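## 4. Laundry areas and the movement of clothes

### 4.1 Setting and method

The data in this section come from the home visits in Floltdale, which began in January and covered 71 households. Each household was visited twice. On the first visit we drew a floor plan of the place where washing was done and noted where dirty clothes were kept before the wash. On the second visit a member of the household did an ordinary load while talking us through it. Aksel Bisgaard carried out most of the second visits and coded all of the notes using the Skema sheet described in Section 3.

Skema treats a load of laundry as a chain of holding places. A holding place is anywhere clothes rest for longer than it takes to pick them up again: a bedroom chair, a hamper, the floor in front of the machine, the drum, a line, an ironing board, a shelf. Handling between two holding places is one transfer. We did not score speed, and we did not score how clean the clothes came out.

The sheet was first written for kitchens (Guthrie report, part 2) and we had to change it in two places. Kitchen items are mostly rigid and keep their shape when put down. Clothes do not, and a pile that is set on the floor and picked up again is often a different pile. We therefore added a code for items dropped or left behind in a transfer. We also added a code for sorting, which in kitchens hardly came up.

### 4.2 Where the basket stands

In most of the homes the basket or hamper did not live next to the machine. It stood in a bedroom or on a landing and was carried to the machine when full. The carrying itself gave people little trouble. What they talked about was the last yard or so, when the basket is on the floor, the door of the machine is open, and the two are competing for the same piece of floor.

Three arrangements came up again and again. In the first, the basket is put down beside the machine, on the side away from the hinge, and clothes are moved across the front in armfuls. In the second, the basket is put directly below the door, and clothes are pulled up over its rim and pushed in. In the third, the basket is skipped altogether: it is tipped out on the floor, the clothes are sorted there by color or fabric, and the empty basket is moved out of the way.

The side arrangement produced the fewest dropped items. It needs a clear strip of floor at least as wide as the basket, and in the narrower utility rooms there was none. People in those rooms used the second arrangement or kept the basket in the doorway and walked back and forth. One woman had turned her machine's spot over to a cupboard and moved the machine into the hall, and said she would do it again for the sake of the floor space.

### 4.3 Kinds of basket

We recorded the baskets by material and by shape of opening. Plastic baskets with slotted sides were common and were praised for being light. Woven baskets were liked for their looks and were more often left out in view, in a bedroom or next to the machine. Several owners said that rough strands caught on knitted things, and two of them had sewn in a cotton liner. The Brikunar hamper, a tall fabric model sold locally, was the one people complained about most. It is deep and narrow, and the last few socks have to be reached for with the whole arm or shaken out.

Width of opening mattered more than volume. With a wide rim a person can get both hands around a bundle and lift it in one go. With a narrow one the clothes come out in a string, one sleeve pulling the next, and the bundle has to be gathered again before it goes in the drum. Dark and light items also get pulled up together this way – a point raised by people who sort as they load.

Figure 5 shows a cream wicker basket and a front-loading washing machine. 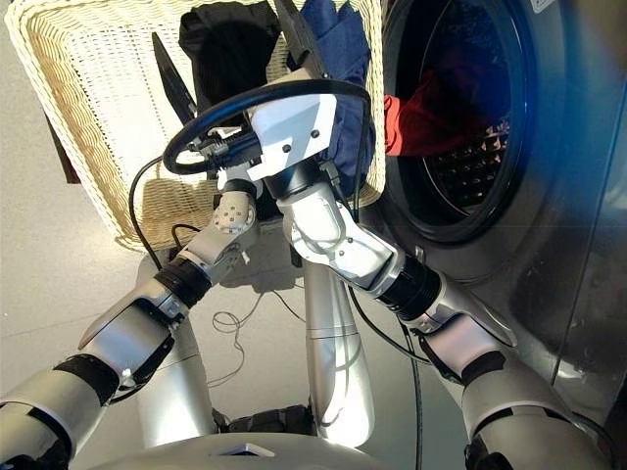 **Figure 5.** Wicker laundry basket and silver front-loading washing machine.

Sorting was the step on which households differed most. Some kept separate baskets for lights and darks and did no sorting at the machine at all. Others sorted on the floor, and a smaller group sorted by hand out of a single basket, leaving in it whatever was meant for the next load. This last habit makes the basket a holding place twice over in the same chain, and on the original sheet it could not be written down. We now enter it as two lines with the same place name.

### 4.4 Checking pockets and turning clothes

Checking pockets was coded with sorting when it happened at the basket and as its own step when it happened anywhere else. People who checked at the basket tended to do it garment by garment. People who checked at the drum felt the outside of the bundle and stopped only when something hard turned up. Coins, tissues and hair ties were the finds mentioned most.

Turning clothes inside out was rarer than we had expected from the first interviews. It was mostly kept for jeans and printed shirts, and it was usually done when the clothes were taken off and not on wash day. For this reason it appears in the bedroom rows of the sheet, and readers comparing our tables with the kitchen ones should bear in mind that those rows have no counterpart there.

Unloading is dealt with in Section 5, together with drying indoors.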